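I bought two of the Nistico baskets in November, $22 for the pair, and I'm so glad I got both! One holds fruit, the other catches whatever needs a home that week. The braided rim is my favorite part (nice and thick, easy to grab), and the weave has little gaps so apples get some air.

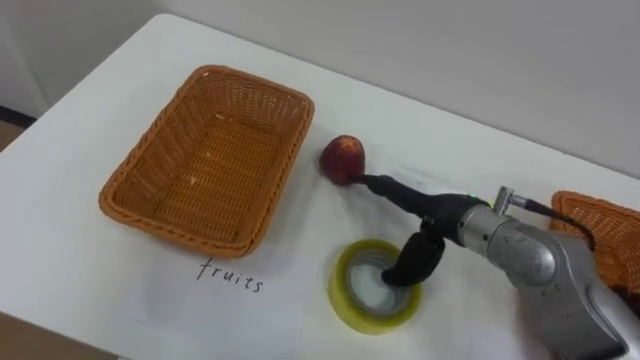 My one gripe is the bottom. Crumbs get down between the strands and you really have to shake it out over the sink. Also no label holder, so I just write mine on paper. Still, I'd buy them again, and my sister in Etville already wants a set!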